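Speaker notes: Learning the kit in the evenings, after a rough patch
Community drumming night, Zerkstead Hall. Piret Dambrauskienė 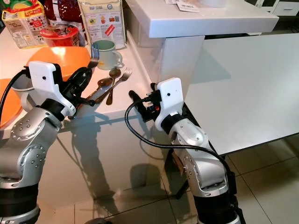

Start slowly. Let people find a chair and finish their tea. Say thanks to Vaida for the introduction, and thanks for asking me back after I ran over so badly last time (I have put my watch on the music stand, so there's hope).

Opening bit. I came to the drums late. I was forty-six, recently separated, living in a flat above a dry cleaner, and my nephew had left a practice pad at my place with a pair of chewed-up sticks. I sat down with it one evening because there was nothing on the telly, and I tapped along to the radio for what I thought was ten minutes. It was well past bedtime when I looked up. I'd like to tell you I sounded good. I sounded like someone dropping cutlery down the stairs, but I slept properly for the first time in months, and I went back to it the next night.

Ask: who here has a pad at home? Who has a full kit? Who has neighbours? (Wait for the laugh, if it comes. Move along if it doesn't.)

First point: play along with somebody early, even if you're dreadful.

My teacher, Kiprono Simiyu, had me playing to a whole song in the very first lesson. I was horrified. I told him I'd need at least a year of exercises before I went anywhere near a song, and he just nodded and pressed play. The part was bass drum on one and three, snare on two and four, and nothing else. I lost my place in the second verse, and he kept the music running and waited for me to find my way back in. Finding my way back in was the lesson, though I didn't understand that until much later in the drive home.

So when you practise with a recording, please don't stop and start it each time you slip. Let it roll. Hum the tune, listen for the next big chord or the start of the chorus, and come in there. You'll do this in front of people one day and it's lovely to have already done it a hundred times in your own lounge room.

Demonstrate here: play eight bars, drop out on purpose, hum, come back in on the chorus. Povilas is on the sound desk, give him a nod when ready.

Second point: slow it down more than your pride would like.

Most players will let you reduce the speed of a track these days. I use a little program called Platik, which my son put on the laptop for me, and I won't pretend I know what half the buttons do. The one I know is the slider. When I was learning the fill in "Ollomari", the tune our band always closes with, I had it going so slowly that the singer sounded like a cow in a far paddock. I stayed at that speed for 8 evenings. Then I nudged it up a touch, and a touch more, and if my shoulders started creeping up around my ears I brought it back down again.

Shoulders are a good thing to watch, by the way. So is your jaw. If you catch yourself clenching, put the sticks on your lap, have a breath, shake out your hands.

(Story about the clenched jaw and the dentist only if time allows. Probably skip.)

Third point: keep a notebook.

Hold up the blue one. It's got 307 entries in it, which I know because I number them, and most are a single line. "Hi-hat too loud." "Left foot asleep." "Grumpy, played anyway." There's one from early on that says only "Cried in the bridge, kept time," and I'm rather proud of that one. I don't record how many minutes I did. I tried that for a while and it made me feel as though I was filling in a form for someone.

What I write now is one thing I heard. It might be that the ride cymbal sounds sweeter closer to the bell, or that the bass player leaves a gap before the chorus and I've been stomping all over it for weeks. Sorry, Tõnu. (He'll be in the second row. Wave.)

About playing when life is hard. Take this part gently, and leave room.

I know a few of you came to this group for reasons that have little to do with music. I did too. In the first months I told everybody everything: the ladies at the pool, the man who fixed the stove, the whole of my choir. I regretted some of it. What helped me more was having one evening a week where I had to be in a room with other people and count to 4, and where the conversation was mostly about whether the snare needed tuning. If you want to talk, there's always somebody at the urn afterwards who'll listen. If you'd rather just hit something in time with a few kind people, you're very welcome to do only that.

Pause. Sip of water.

Practical odds and ends, if they haven't all wandered off to the biscuits.

Ear protection every time, on the pad as well if you're in a small room with the music up. The foam ones are fine to begin with.

Set the stool so your thighs slope down a little towards the knees. I had mine far too low for most of a year and blamed my back on the mattress.

A folded tea towel on the snare takes the edge off the noise. So does a friendly word to the people downstairs before you begin, and perhaps a cake. Mine asked for lemon.

If you're buying second-hand, bring someone along who plays. Mr Stankevičius in the workshop behind the hall will look over a kit for you and tell you plainly if the hardware's stripped.

Play-along handout: there are 20 copies on the side table, with the simple part on the front and the busier one on the back. Take the front home first. When you can play it through and still tell me what the singer was on about, turn it over. After that you're free to make up a part of your own, and I do hope you'll bring it in and show us.

Finish by getting everyone up. Pads out, sticks out, hands on knees for anyone without. Kiprono counts us in, Vaida starts the track, and we all play the front page together at the slow speed. Twice through if there's time before they need the hall. We're meeting again in October, same room, and the sign-up sheet is by the door with a pen on a string.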